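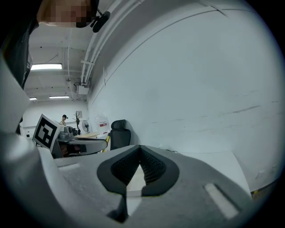 1/ Near-miss reports. I've read more of them than any person should, first at Skirnix and now at Cerside, and I'd like to complain about them in public for a while. A near miss is any time the plant tried to hurt you and got the timing wrong. Most of them get written up as "employee was careless." Take a plain old pinch point. Two black pads meeting in a V with a narrow gap between them, like the ones up top, is a shape everyone understands from across the room. Put the same shape behind a conveyor cover and a grown man will write "employee should watch where he puts hands" and feel he has closed the matter.

2/ The standard report at Skirnix had a box labeled ROOT CAUSE. The box was one line tall. You could fit "inattention" in it. You could not fit "the guard came off in July so maintenance could reach the bearing and it has been leaning against the wall ever since." So guess which one we had an epidemic of.

3/ Corrective action for inattention is, of course, "retrained employee." Retraining means a supervisor walks over and says be careful. Then you both sign something. I have been retrained on gravity.

4/ We went digital after that. The company bought a reporting system called Kotari, and the old paper form was scanned in, line for line, with the tiny box faithfully preserved. It also got a dropdown for body part. The dropdown was required. If the pallet missed you completely you still had to pick a body part, so a lot of us went with "other."

5/ My favorite report from that period, in full: "Pallet fell. Body part: other. Root cause: pallet."

6/ I think about that one a lot. It's the most accurate thing in the database. Pallets in that aisle were stacked on the one with the broken board because the good ones were saved for shipping. He was right, it was the pallet. It got kicked back to him for insufficient detail.

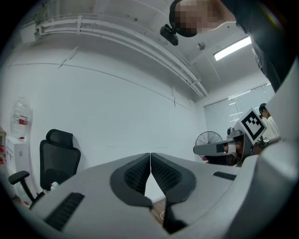 7/ Then came the quota. Somebody upstairs went to a conference and heard that a healthy plant reports a lot of near misses, so every shift had to turn in 2 a week. You will be amazed to learn that every shift then turned in exactly 2 a week.

8/ They were beautiful. "Almost tripped on mat." "Almost tripped on other mat." One guy on nights worked his way through the vending machine, row by row. Meanwhile the press with the sticky interlock never showed up once, and everyone on the floor could have told you which way to hit it to make it start.

9/ If you're waiting for me to say the workers were the problem here, you may be a safety consultant. People report stuff when something happens after they report it. If what happens is a signature and a talk about mats, they'll save the good ones for the break room.

10/ The one who fixed it was Zawadi Shemweta, who took over the day shift and had no interest in the dropdown. She kept a spiral notebook on a string by the time clock. You wrote what happened. She wrote what she did about it right next to yours, and she wrote it in pen. 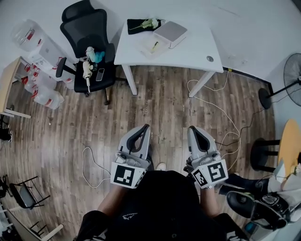 11/ The first page was mostly people testing her. "Coffee is bad." She wrote "agree, not mine to fix." Then someone put down the interlock, no name, in block capitals like a ransom note. She tagged the press out that afternoon and the production manager came down to explain to her how many parts an hour that was. She said she'd add it to the notebook.

12/ She did add it to the notebook.

13/ The press was down 3 days. The part cost less than $2000, shipping included. I mention the price because there had been a meeting in which people said the word "capital" with great feeling.

14/ After that the notebook filled up so fast she needed a second string. Real things, too. The dock plate that jumps. The ladder everybody hates. A drain cover I had stepped over for years without once thinking of it as a hazard, just as a sort of local custom.

15/ Naturally the numbers looked terrible. Reports way up! We had to send slides to the people at Khamphan, our biggest customer, explaining that the plant had not become more dangerous, we had only started writing it down. They wanted to know our corrective action for the increase.

16/ I typed "retrained employee." It went through on the first try.

17/ So if you run one of these programs, my whole pitch is: make the box bigger, and write back. Put a name and a date next to the answer. If the answer is no, write no. People can live with a no, they've met management.

18/ And go pick up the guard that's leaning against the wall. You know the one.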